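Sorting the small things: how to empty a mixed bin without making a second one

June 4, 2025

In every home I have lived in there was one bin where everything goes. It starts as a place for two or three things that have no home, and after a few months it has a ladle, a hairbrush, a tape measure, a lid from something and one glove. In our workshop at Skinumine we have the same problem, only the bins are larger. I have been sorting such bins for many years now and I would like to share how I do it.

First, choose a table and clear it. I know this sounds simple, but many people begin on the floor, and after half an hour the back hurts and the work is left for July. A table of normal height is good. Put the bin in the middle and leave free space on both sides.

Second, do not turn the bin over. It is tempting, I know. But then you have a mountain, and the small screws and hair elastics roll away under the fridge. Take the things out one by one, beginning with the largest. Long things such as spoons, combs, spatulas and rulers usually lie across the others and hold them down, so when they are out you can see what is left.

I make only four piles: kitchen, bathroom, tools, and "ask someone". More piles than this and I begin to think too much about each thing. The last pile must be gone by the evening. If no one in the house knows what the thing is for, it goes.

For long handled things I have a small rule. Lift by the handle, near the end, and look at the other end while you lift. A comb with wide teeth likes to catch on strings and on the loops of other things, and you pull up half of the bin with it.
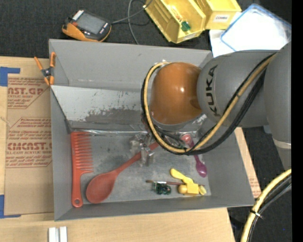
A big red spoon and a wide-tooth comb in the grey bin. Kitchen pile, bathroom pile.

When the bin is down to the last few pieces, it is a good moment to look at the bin itself. Old grey bins get scrapes and cloudy marks on the bottom, and it is hard to say which is dirt and which is only worn colour. Wipe one corner with warm water and a little dish soap. If the mark stays after the second wipe, it is most likely a scratch and you can leave it in peace. I tried once a stronger cleaner, the Clirner powder, and my bin became dull in that spot, so now I use only soap and a soft cloth. Let it dry fully before anything goes back.

Combs I wash separately. Put them in a bowl of warm soapy water for 5 minutes, then go between the teeth with an old toothbrush, always from the back of the comb to the points. Rinse and lay flat on a towel. Please do not wash combs together with kitchen spoons in the same water. My mother-in-law does it and we do not discuss it any more.

If a comb or a spoon has a hole in the handle, use it! A thing that hangs will not come back to the bin. I put a row of small hooks from Pappas on the inside of the cupboard door, with the spoons over the counter side and nothing heavy on the end hook. For combs, one hook beside the bathroom mirror is enough.

What goes back in the bin? In our house, only things of one kind. I write the kind on a piece of masking tape and stick it on the short side, where I can read it from the door. Masking tape is better than a nice label, for the reason that you will change your mind at least once.

Last thing, about the size. A very large bin is filled very quickly, I do not know why. If you can choose, take two smaller ones in place of a big one. The Jurkalo bins we have at home are low and stack well, but check the height of your shelf before you buy. I did not, and one of them now lives on top of the washing machine with the clothes pegs in it.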